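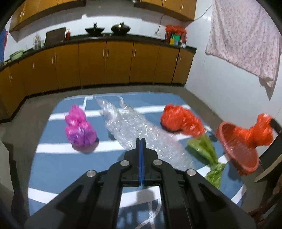 The household recycling adviser at Ollgate had heard it put more bluntly by a reader of the centre's newsletter: soft plastic is too light to matter, so why give it a table of its own? The adviser's reply was that weight is the wrong measure. "It goes in the bin by volume. A kitchen bin lined and filled with loose bags and wrap is mostly air, and you carry it out twice as often."

We spoke in the sorting room in July, a little after 10 in the morning. The adviser has run the home sorting sessions there since they were set up by Wargate, the housing association, and teaches one method, which has changed very little.

Everything comes out first. Bags that live inside other bags are pulled apart and laid on a cloth, coloured carriers in one area and clear film in another. "People want to fold straight away. If you fold before you sort, you fold the torn ones as well, and then you have a neat drawer full of bags with holes in them."

The tests are simple. Hold the bag by its handles, put a fist in the bottom and push. A bag that gives at the seam is put with the scrap. A bag that holds is wiped, dried and kept. Clear film is treated differently. "Crinkly film that springs back when you squeeze it is usually not the stretchy kind. The schemes vary, so read the list at the collection point. I won't give a general rule."

I asked how many bags a household needs. The adviser's figure is 25, of mixed sizes, and the largest number brought to a session by one person was 70. That person went home with 17. "They were all used within the season, as far as I know. I didn't check."

On folding, the adviser is less strict than I expected. The long strip folded into a triangle takes up the least room but is slow to do. A flat roll with the air pressed out is nearly as small. Bunching is accepted for bags used every day. "A bunched bag in a coat pocket gets used. A triangle at the back of a cupboard may not."

Storage was the one subject on which a product was mentioned. The centre has tried a wall tube made by Nowicki and a drawer divider from Flamska. The tube loads from the top and empties from the bottom, and jams if bags with stiff handles are mixed in. The divider does not jam but takes half a drawer. The adviser uses the divider at home and has cut one side down to fit under the cutlery tray.

Bags with a food smell are kept out of both. They are washed inside out in cool water with a little washing-up liquid and hung open over a tap or a bottle. "Don't put them away damp. Check the corners, the water sits there."

The next set of sessions starts in the autumn. Bring your own cloth.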